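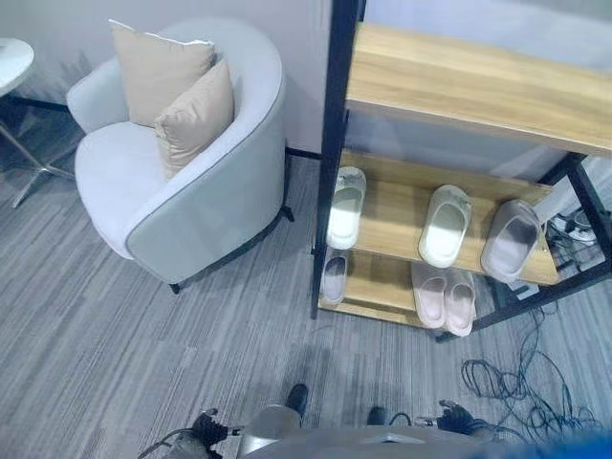
Robot back on slipper duty after wrist swap at Costigan

By Maya Bataineh

I stopped by the Costigan building in May to see how the slipper robot was getting along, and I picked a good morning for it, if you like seeing machines with their covers off. The right wrist had been making a clicking noise for a while and Siham Ghanem finally had the new part in her hands. She let me hang around as long as I stayed out of her light.

If you haven't been following this one, Ledari is the two-armed robot that practices household chores in the front room on the ground floor. The front room is set up to look like somebody's place, with a tub chair and cushions, a little round side table, and a shoe rack with a black metal frame and pale wood shelves. Ledari's current job is the rack. It picks up slippers and puts them on a shelf, or takes them off a shelf and puts them somewhere else, and it does this for most of the working day.

The trouble was in the joint just behind the right gripper. Siham had me listen to a recording from before she shut the robot down, and it sounded like somebody clicking a pen (I would not have noticed it over the ventilation, but she hears it in her sleep). The arm still moved fine. What had changed was the placing. Slippers that were supposed to land square on the middle shelf were landing a bit crooked, and the error kept getting larger over the week.

Parisa Ghaffari, who keeps the logs, went back through 322 placements and found that nearly all the bad ones came from the right hand. The left was doing what it always does. That was enough for Siham to order the wrist from Lelau, the shop that built the arms, and pull the robot off the schedule until it showed up.

The swap itself took less time than I expected. Power off at the wall, wait for the 24 volt supply to drain, gripper off, four small screws I was asked to hold in a jar lid, old wrist out, new wrist in. The fiddly part was the cable. It runs down along the arm, and on the old setup it had been clipped a little too tight near the gripper, so each time the wrist rolled all the way over, it tugged. Siham thinks the tugging is what wore the joint out in the first place. She can't prove it, and Lelau hasn't looked at the old part yet, but she put more slack in both arms anyway.

Then came calibration, and I have to say this was my favorite bit! Ledari stands facing the rack and moves each gripper to a set of known spots on the shelf edges, up to 20 of them per arm, while the software compares where the hand is with where the head camera thinks it is. It's slow. It looks a lot like a person feeling along a counter in the dark. The right hand was off by a few millimeters the first time through and Siham ran it again, and then once more after lunch because she didn't care for one of the numbers.

Picking slippers for this turned out to be a whole debate, by the way. Tươi Khương sets up the objects, and she likes chunky slides with one wide band across the top. They hold their shape when the fingers close on them, and they come in soft colors that give the camera a hard time against pale wood. White and light gray on the middle shelf, pale pink down at the bottom – she arranges it fresh before each run and writes the arrangement on a card. She also leaves some of them without a partner on purpose. Parisa would like more pairs. This has been going on since winter and I'm staying out of it.

The bottom shelf is still the hard one. To get in under the middle shelf the robot has to bend low and bring the hand in nearly flat, and that's the motion where the old wrist complained the loudest. Siham ran it slowly at first, with her thumb on the stop button, and I stood by the door with my coffee and felt nervous on everyone's behalf. No clicking that I could hear. She put a microphone on it to be sure.

There's some housekeeping left to do. The black cables on the carpet by the rack bother her, and she wants a cover over them or a different route to the outlets. The base has wheels, and a wheel and a loose cable are a bad combination in any room. She's asked Nadja Hollenstein upstairs for a floor channel from Gokel, the kind you can walk on, and Nadja has said yes to the channel and maybe to a second one.

The maintenance sheet on the door has a couple of new lines too. Wrists get listened to at the start of each day, arms cold, one slow roll each way. Cable clips get a finger check at the gripper end. And after every 128 placements the robot goes back and touches the shelf edges again, a short version of the calibration, so a drifting hand gets caught the same day.

Ledari goes back on the full schedule once Parisa has a clean set of logs from both hands. The old wrist is in a padded envelope on Siham's desk, waiting for the mail pickup, and I still owe her one jar lid.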